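Student Robotics Should Grade the Dull Tasks

Most student robotics contests still score a single run. A team has one slot on the floor, the judges hold a stopwatch, and the best attempt counts. The format is easy to schedule and easy to watch. It is also a poor test of whether the students have built a system that does anything reliably.

The club at Fendau changed its format last year. Its project course, called Urnura, dropped the arena and took up household sorting: cutlery, for the most part. Teams record demonstrations with hand-held grippers, train a policy on the recordings, and submit both. The recordings are graded before the policy is. I think this order is correct, and other programs should copy it. 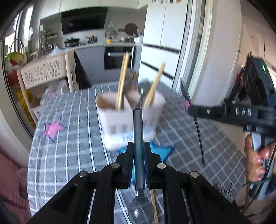

FENDAU, 2020-08-27

The usual objection is that putting a spoon in a caddy is too simple for students who can already write a path planner. The objection confuses the task with the problem. A translucent plastic spoon gives a camera very little to work with. A metal one throws reflections that change with the angle of the wrist. Chopsticks are thin, and they roll. Two hands working in the same small area block each other's view. A team that handles all of this has learned more about perception and contact than a team that drove a known robot across a known floor.

The second objection concerns labor. The Urnura set for the last term came to 2289 demonstrations, and students complained that collecting them was clerical work. It was. So is most experimental work. The course caps a collection session at 20 minutes, a sensible limit, as grip quality drops when the operator is tired and the policy will copy a careless grasp as readily as a good one.

The scoring does need repair. Under the present rules a team may discard any demonstration without saying so. Two teams with the same final score may have thrown out very different amounts of data, and the judges cannot tell. The Jondevley meet requires a discard log with a one-line reason per entry. Urnura should adopt the same rule.

I would also keep the kitchens. Aksoy, the other program in the region, collects everything on a bare bench under fixed lights, and its results are cleaner on paper. A patterned tablecloth and daylight from a window make the numbers worse. They also make them worth reading.

The next term opens in September. The discard log could be in the rules by then, and it would take one page.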